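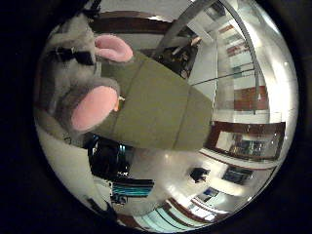 灰色毛绒老鼠，粉红耳里，橄榄绿布身

阅读时间：9分钟

七月，星期日，早上七点四十到染房

接着做槐米加铁的橄榄绿。上一轮的问题还没解决：同一锅出来的棉布，靠锅底那几块偏褐，上面的偏黄，晾干以后差得更明显。Workthorpe那边要的是一种旧帆布的绿，灰一点，不能往草绿走。样卡编号201，原卡只剩半张，另外半张在Thilini Akanda手里，她拿去比线了。

今天的安排：重做媒染，槐米重新煎，铁分开下。羊毛也带一小绞，看看同一锅染液在毛上是什么样子，不打算交货，自己留底。

一、布的准备

用的是平纹棉布，Bandara送来的那一卷，坯布，卷头有2484的墨戳。上次偷懒，只用热水泡了一遍就下媒染，现在怀疑色差有一半是这么来的。坯布上的浆和蜡没去干净，哪里吃色哪里不吃色全凭运气。

这次老老实实精练。纯碱加中性皂，小火煮，水变成茶褐色，倒掉，换水再煮。第二锅的水颜色淡了不少，但是还没清，又煮了第三锅。滴水试了一下，水滴落上去马上散开，边上没有停住的圈。上次那卷剩下的布头也拿来滴了，水珠在上面站了好一会儿才渗进去。这个对比应该早点做。

漂洗用自来水。Rezaul Patwary说城北的水这个月换了水源，硬度可能变了。我没有测，先记一笔。槐米对钙不算敏感，稍硬一点的水颜色反而亮，但是做皂煮的时候硬水会起皂垢，粘在布上洗不掉，后面就是一个个浅斑。今天布上没有看到斑。

二、媒染

棉布先过单宁。用的是五倍子粉，先用温水调成糊，再冲开，过滤一遍再下布。五倍子底色浅，不会把黄往红里带，这一点比石榴皮好控制。石榴皮我自己喜欢，但它本身就带黄绿，用了之后说不清最后的绿有多少是它的。

单宁浴不加热，泡着，每隔一会儿翻一次。布要全部浸下去，露在水面上的角会氧化出一道深色的边。上次就有一块布角露出来，染完以后那道边还在，洗也洗不掉。这次用瓷盘压住。

挤干，不漂洗，直接进明矾。明矾先用热水化开，晾到温热再下。为了省得酸度太高，加了一点点纯碱，分几次撒，每次都会冒泡，等泡下去再撒下一次。Inès Langlois的做法是用醋酸铝，一步到位，她觉得棉上更牢。我手上没有现成的，自己配又要多一道工序，这一轮先不换，免得变量太多。下一轮可以单独比。

羊毛那绞单独走明矾加酒石，冷水下，慢慢升温，到八十度停住，关火自然凉。毛不要过单宁。

媒染完的棉布晾到半干，叠起来用湿毛巾包着放了一会儿再用。以前听人说要放过夜，甚至放几天。今天赶不上，另外留了一块包好放在架子第二层，明天再染，做个对照。

三、煎槐米

槐米是去年的货，颜色还黄绿，没有发黑。抓一把闻，有一点焦香，是炒过的。炒过的出色快，但是炒过头会发褐。Lutfa Herath上次拿来的那包没有炒，煎出来更清，可惜用完了。

称好，冷水下锅，水加到1000毫升的刻度，煮开以后转小火。煎了三道，头道最浓，二道也可以，三道已经很淡，三道合在一起用。以前我只煎两道，后来觉得三道虽然淡，用来调浓度比加清水好。

过滤用的是两层细棉布。上次只过了一层，有碎屑沾在布上，干了以后是一个个深黄的小点。这次过完之后锅底还有一层细粉，静置了一会儿，上面的清液倒出来用，底下那点不要了。

染液的颜色：深的茶黄，拿勺子舀起来对着窗看是清的。

四、染黄

布先用温水浸透再下锅。下锅的时候动作要快，整块一起进去，不要一角一角往里塞。锅换了大的，布在里面能动得开。上一轮用的小锅，布叠着，底下的贴着锅底，所以偏褐的那几块多半是烤出来的，跟铁没有关系。这个我原先没想到，一直在铁的量上面找原因，白白改了几次。

锅底垫了一个不锈钢蒸架。升温慢，前半段一直手翻，后半段每几分钟翻一次。没有让它滚。

黄色上得很匀。拿出来一块看，是偏暖的亮黄，比我要的底子亮，不过铁下去会压下来，应该够。羊毛那绞黄得更厉害，像蛋黄。 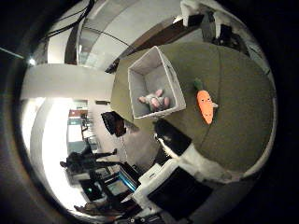

黄染好以后分成几份，每份分别过铁，浓度从低到高。铁单独一锅，不往染液里加。以前图省事，把硫酸亚铁化了直接倒进染锅，哪块布先碰到就先变色，后面怎么搅都追不回来。分开过的好处是可以看着颜色停，不满意还能再回黄锅里走一遍。

铁液要现化现用。昨天剩的那瓶已经发黄，瓶底有锈色的沉淀，倒掉了。新化的液子是很浅的绿，几乎看不出颜色。盆和夹子都是专用的，贴了红胶带，不跟黄锅的混。铁沾到哪里，哪里下一锅就发灰。

过铁的结果，按浓度从低到高记：

最低的一份：黄绿，偏嫩，不是要的颜色。晾干可能还会再深一点，但是到不了。

第二份：橄榄绿，灰度刚开始有。湿的时候看很接近样卡，干了再说。

第三份：橄榄绿，明显带灰，接近旧帆布。目前看这一份最像。

第四份：偏褐绿，太沉，布的手感也硬了一些。铁多了伤纤维，棉还好，毛不行。这个浓度以后不做。

羊毛只过了第二份的浓度，时间减半。出来是很深的苔绿，比棉深得多，光泽也好。毛上的绿总是比棉上的漂亮，这没办法，客人要的是棉。

过铁的时间其实很短，布进去几乎立刻就变，前一分钟变得最快，后面慢。所以要一直动，停下来就花。我一个人翻不过来，第三份是Negin Vahidi帮着翻的，那一份也是最匀的。以后过铁这一步要两个人。

五、漂洗和晾

过完铁先清水洗，洗到水里不带颜色，再用中性皂温水洗一遍，再清。铁洗不净的话，放一阵子会继续变深，局部还会出锈点。第三份洗得多，洗了五道水。

阴干，不要上太阳。晾在北窗那根杆上，用木夹夹在边上，夹的地方留出来以后裁掉。布之间隔开，不要碰着。下午有一点风，干得快。

干了之后再看：第二份变浅，退成了黄绿，不够灰。第三份也浅了一点，正好落在样卡边上，比样卡略微暖。在窗边看和在灯下看不一样，灯下暖得更明显，日光下几乎看不出差别。Workthorpe那边的陈列是灯光，这个要跟他们讲清楚，不然又要来回。

六、牢度

第三份剪了小条，做了几样简单的：

干擦：白布上没有颜色。

湿擦：白布上有很浅的一点黄。可以接受，再洗一道可能就没有了。

皂洗：跟白棉布缝在一起洗，白布没有沾色，小条本身略浅。

日晒：一半用黑卡纸盖住，夹在南窗上，从今天开始。槐米的黄日晒不算好，加了铁会好一些，好多少不知道，看结果。到时候跟Plultell那批洋葱皮的放在一起比，那一批已经晒了一段时间，盖住的和没盖住的能看出界线了。

酸：滴了一滴白醋，滴的地方马上变浅发黄。预料之中。铁的绿都怕酸，汗也会有影响。如果他们拿去做贴身的东西就不合适，做包、做靠垫面没问题。这一条写进交货的说明里。

七、没弄明白的

第二份和第三份之间差得比想的大，浓度只加了一点，颜色跳了一截。有可能是第三份翻得匀，吃得足，所以显得深。也就是说变量里混进了一个翻布的人。重做的时候两份都两个人翻，时间用同一个表掐。

精练之后的布比以前吃色多，旧的用量表全都偏高了，要重写。旧表先不撕，用铅笔在上面画个叉，写明是没精练的布。

Sirley的线能不能跟布同锅，Thilini还没有回话。缝线如果颜色跳出来，布染得再准也白搭。她那边的线是丝光的，吃色一定比布快，我倾向于分开染，线走低一档的铁。等她把半张样卡带回来，放在一起看。

八、明天

架子第二层那块包着的布拿出来，按第三份的做法走一遍，跟今天的比。

槐米还够两锅。跟Lutfa问一下没炒过的还有没有，要是有就换，要是没有就用现在的，不要两种混。

大锅用完锅壁上有一圈黄，用小苏打擦过了，还剩一点，下一锅之前再擦一遍。

蒸架归这口锅专用，不要拿回厨房。

铁液盆边上的红胶带翘起来了，重新贴。

硬度试纸买一盒。

傍晚六点十分收工，火关了，窗开着一条缝。

最近记录
坯布精练：滴水试验与皂垢
五倍子与石榴皮打底的对比
洋葱皮加铁，Plultell那一批的日晒条
蓝缸发不起来的一周
羊毛缩水，水温记错了
样卡201的旧配方（已作废）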